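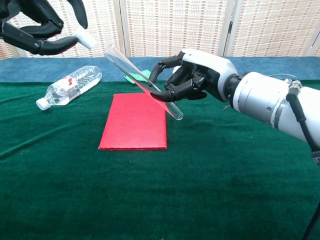 My aunt Henrike Hamann kept sweet pea seeds in test tubes. She had the tubes from a school that was closing its chemistry room, and she stood them in a rack on the kitchen windowsill, where visitors took them for something medical and changed the subject. I inherited 11 of them. I have been dull on the subject of glass ever since.

My complaint is that the household has given up on the test tube. It survives as a vase for one flower in the sort of cafe that serves soup in a jar, and as a way of selling saffron to people who would be alarmed to see how little saffron they were buying. Otherwise it has been handed back to the laboratories, and we have been left with plastic.

I have nothing against a plastic bottle. You can drop it, sit on it, or leave it lying on its side on the table through an entire lunch, and provided the cap is on it will forgive you. A test tube forgives nothing. Its bottom is round, so it can't be put down. Once you have picked one up you are committed to it until you find a rack, a mug, or a relative. I consider this a strength. Most of the mess in my house consists of things that were put down for a minute, and in all these years none of it has been a test tube.

Kerstin, who is Henrike's daughter and so grew up with the rack, disagrees. She says a container that can't stand up by itself is a container somebody forgot to finish. She keeps her own seeds in plastic tubs from Verness, with lids that click, and she can't see into any of them without taking it to the window. When she wanted the dill last spring she opened every tub she had and found it in the one marked buttons.

With glass you see what you've got. You also see the tablecloth through it, and your own thumb, and the crumb you were hoping to ignore. My neighbor Lutz Hagedorn calls this fussy. He once borrowed 2 of my tubes for measuring plant food and returned them in a sock, unwashed - though whole, I'll give him that.

They hold very little, I admit. Henrike's view was that if you had more seeds than would fit in a test tube, you had more than you were going to plant, and you should give some to the woman next door. I have a drawer full of paper packets that says she was right, and I bought two more in December.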